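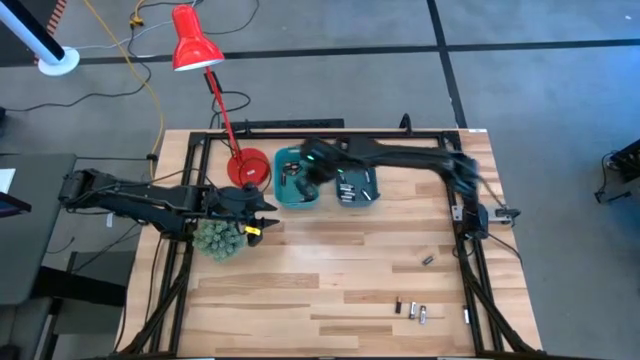
*Source: Skevell bench set, Hiltomholm. Reuse with credit.*

## Budget notes

Flireteo's plan buys 22 grippers before anyone has priced spares. I'd hold it until August. 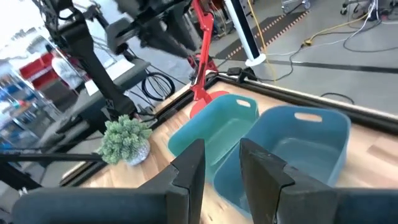

*Wrist view, two bins*

Bins are cheap — 931 for arm mounts is the line to question.

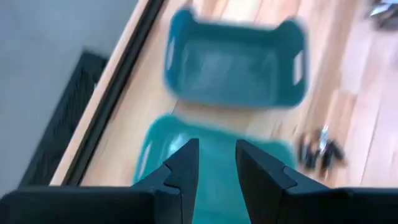 Le Roux disagrees: buy the mounts now, the quote goes up later.

Maybe. I want that in writing. Cap is 900, and I'd open at 800. 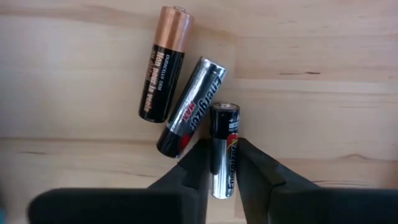

*AA cell in the gripper*

Fingertip wear: no figure yet.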